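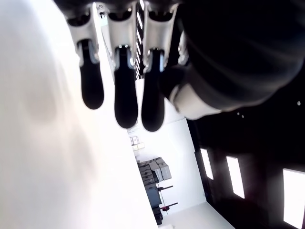
2026年9月28日　実験ノート
米粉焼き菓子のそば混入確認、抽出条件の見直し

先週のつづき。Diltonisから預かっている米粉焼き菓子について、表示の「本品製造工場ではそばを含む製品を生産しています」という注意書きを残すかどうか、先方は決めかねている。当方の仕事は数字を出すことで、表示の文言を決めることではないが、数字の出し方によって先方の判断が変わってしまうので、今日の作業は少し細かく書いておく。読みにくい日本語があれば、赤で直してください。前回の赤字はとても勉強になりました。

朝の準備

ベンチを拭き取り、拭き取り前と拭き取り後の綿棒をそれぞれ別の管に入れた。前回は拭き取り後だけを取って、あとで比較ができず困った。今回は両方ある。手袋は試料ごとに交換。袖口にも粉がつくことがあるため、腕カバーも試料群の間で替えた。

試料は全部で11点。そのうち先方が「そばのラインと同じ日に焼いた」と申告したものは2点で、残りは別の日のもの、または原料の米粉そのものである。申告の内容は封筒に入れて、測定が終わるまで開けないつもりだったが、受け取りの表に同じことが書いてあり、私は見てしまった。つまり私にとってはブラインドではない。粉砕と秤量は私がしたので、プレートの配置だけは別の人にお願いし、配置表は測定後に受け取った。完全ではないが、何もしないより良いと思う。

粉砕

凍らせてから砕いた。常温で砕くと油脂が刃に回り、粉が団子のようになって、場所によって濃さが違うものができる。先月までの記録で「ばらつき大」と書いてあるものは、おそらくこれが理由の一つである。凍らせた場合、蓋を開けたときに結露するから、容器が室温に戻るまで開けないで待つこと。待つ時間は長く感じるが、ここを急ぐと秤量の値が信用できない。

粉砕機の洗浄について。手順書には「洗剤で洗い、すすぎ、乾燥」とだけ書いてある。刃の根元のパッキンを外すかどうかが書いていない。私は外して洗った。外してみると、内側にうすく白い粉が残っていた。前の試料の粉か、洗剤が乾いたものかは目で見てもわからない。念のため管に取り、試料と同じように抽出した（ノートでは「パッキン粉」と呼ぶ）。手順書に「パッキンを外す」と一行足すことを提案したい。

抽出

Flulonの抽出液を使用。新しいロットと古いロットが冷蔵庫に並んでいて、箱の色が同じなのでとても間違えやすい。新しいほうの箱の蓋に太いペンで「新」と書いた。古いほうは使い切ってから新しいほうを開ける約束だったはずだが、すでに両方が開いている。誰が悪いという話ではなく、棚の置き方の問題だと思う。前列に古いもの、後列に新しいもの、と今日から変えた。

焼き菓子はよく加熱されているので、たんぱく質が固まって抽出されにくい。これは以前から言われていることで、生の米粉と同じ条件で振っても、同じように出てくるとは限らない。そこで今回は、従来の条件と、振とうを一晩にした条件とを並べて行うことにした。どちらも同じ管立て、同じ向き、同じ速さ。違うのは時間だけにした。前回は時間と温度を同時に変えてしまい、差が出たときにどちらの効果か言えなかった。

各試料の抽出は2連。もっと多くしたい気持ちはあるが、プレートの穴が足りなくなる。添加回収の試料も同じプレートに入れなければならないので、ここは我慢した。

途中で気がついたこと：油の多い試料では、遠心のあと、上に薄い脂の膜ができる。ピペットの先をまっすぐ下ろすと膜を巻き込む。斜めに入れて、膜の下で止めて、ゆっくり吸うと良い。ゆっくりというのは、自分が思うよりもさらにゆっくり。文章で書くと簡単だが、手が覚えるまで時間がかかった。

添加回収

Mocanuのそば粉を標準として使った。これは共同試験のときに分けてもらった残りで、開封日のラベルが半分はがれている。日付が読めなかった。保管状態は悪くないと思うが、開封日のわからない標準で報告書の数字を出すことはしたくない。今日の結果は条件検討のための参考値として扱い、先方への報告には新しい標準を取り寄せてから測り直した値を使う。

添加のしかたも迷った。粉砕したあとの菓子にそば粉を混ぜる方法は簡単だが、焼かれていないそば粉を測ることになる。本当に知りたいのは、生地に混ざって一緒に焼かれた場合である。小さい型で生地から焼いたものを作れば近くなるけれども、当方のオーブンは検査室の中に置けない。食堂の隣の調理室を借りる場合、そこがそばを扱う場所かどうかを先に確認する必要がある。昼に一度、そばつゆの匂いがしていたので心配している。

測定と計算

プレートの読み取りはいつもの機械、計算はHernusで行った。検量線は見た目には素直な形。ただし一番低い濃度の点が線から少し上に外れている。Hernusは初期設定でこの点を自動的に除いてしまい、除いたことを結果の画面の目立たない場所にしか出さない。今日はじめて気がついた。過去の結果でも同じことが起きていた可能性があるため、保存してあるファイルを順番に開いて確認する作業が必要になる。今日は設定を「除外しない」に変えてから計算し直し、両方の結果を印刷して貼った。

結果の概要は次のとおり。

原料の米粉：どの試料も検出せず。
別の日に焼いた菓子：従来の条件では検出せず。一晩の条件でも検出せず。
同じ日に焼いた菓子：従来の条件では、片方が検出と不検出の境目、もう片方は不検出。一晩の条件では両方とも反応が上がった。
パッキン粉：反応なし。安心したが、手順書の提案は取り下げない。
拭き取り前の綿棒：反応なし。
拭き取り後の綿棒：反応なし。

境目の値が出たものは受付番号1054の試料である。2連の片方だけが境目より上で、もう片方は下だった。平均を取れば「不検出」と書けるが、私はそう書きたくない。平均という計算は正しくても、読む人は「二回とも出なかった」と受け取ると思う。報告書には個別の値を並べて書くことを希望する。 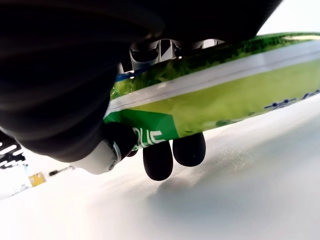 考えたこと

一晩の条件で反応が上がったことには、少なくとも二通りの説明がある。ひとつは、固まっていたそばのたんぱく質がよく出てきたという説明。もうひとつは、長く振ったために菓子の他の成分も多く出て、測定の邪魔をし、見かけの値が高くなったという説明。別の日に焼いた菓子で反応が出ていないことは、前者を支持しているように見える。しかし配合が同じとは聞いていない。同じ日に焼いたもののほうには、ごまと黒糖が入っているかもしれない。原材料名の欄をもう一度読むこと。

後者を調べるには、そばを扱わない場所で作った同じ配合の菓子が必要になる。先方に頼めるかどうか。頼む場合、「疑っている」という印象を与えない書き方が難しい。下書きを書いてみたが、丁寧にしようとして敬語が多くなり、何を頼んでいるかわからない手紙になった。短く書き直す。

注意書きのこと

測定とは別に、先方から「不検出なら注意書きを消してよいか」と聞かれている。私の意見をここに書いておくが、当方の公式の回答ではない。

不検出というのは、今回の試料の、今回の量の、今回の方法で見つからなかったという意味である。次に焼く菓子のことは測っていない。同じラインを洗って使っているなら、洗い方が毎回同じであることのほうが、一回の測定より大事だと思う。反対に、何でも注意書きをつけておけば安全かと言うと、それも違うと思う。どの棚の商品にも同じ一文があると、そばを避けている人は食べられるものがなくなるか、または文を読まなくなる。私の国の店でもそうだった。家族に食べられないものがある人は、裏の小さい字をとても長い時間読む。その時間に見合う情報を書いてほしい。

文の位置も気になる。現在の包装では、注意書きが原材料名の枠の外にあり、保存方法と賞味期限の案内のあいだにはさまれている。字の大きさは同じでも、そこにあると探しにくい。これは測定と関係がないので、報告書に書くべきか、電話で伝えるべきか、相談したい。

手順の変更案（次回から試したいもの）

粉砕機はパッキンを外して洗う。乾いたあと、組み立てる前に内側を白い紙で拭き、紙を残しておく。
抽出液のロット番号は、箱ではなく瓶から写す。今日、箱と中の瓶の番号が違うものが一つあった。
Hernusの設定画面を、計算の前に印刷して貼る。計算の後では意味がない。
受け取りの表から製造日の申告を分け、別の紙にする。
脂の膜が出た試料には、記録に「膜あり」と書く。あとで値が変だったときに探しやすい。

冷蔵庫と在庫

酵素基質の残りが少ない。次のプレートの分はあるが、やり直しが必要になった場合は足りない。発注の用紙は書いて、机の左の箱に入れた。印はまだもらっていない。
Mocanuのそば粉は袋をもう一枚重ねて、「標準には使わない・練習用」と書いた。米粉の棚から一番遠い引き出しに移した。
空の管の袋が開いたままになっていた。閉じるクリップをつけた。クリップを外したら、また戻してください。

未解決

一晩の条件のとき、室温がどのくらい変わったか記録がない。温度計は置いたが、記録の電池が切れていたようで、夕方から先の数字がない。夜は空調が止まるので、同じ温度だったとは言えない。次は電池を替えてから始める。

抽出液の残りは試料ごとに冷凍した。管の蓋に受付番号、横に条件を書いてある。蓋だけを見て取り違えないように、条件ごとに箱を分けた。解凍は一度だけにしたいので、使う前に声をかけてください。

Hernusの過去ファイルの確認は、古いものから始める。今日は最初のフォルダだけ開いたところで止めた。一番低い点が除かれているものがあれば、ファイル名の右に印をつけて、表は共有の棚に置いておきます。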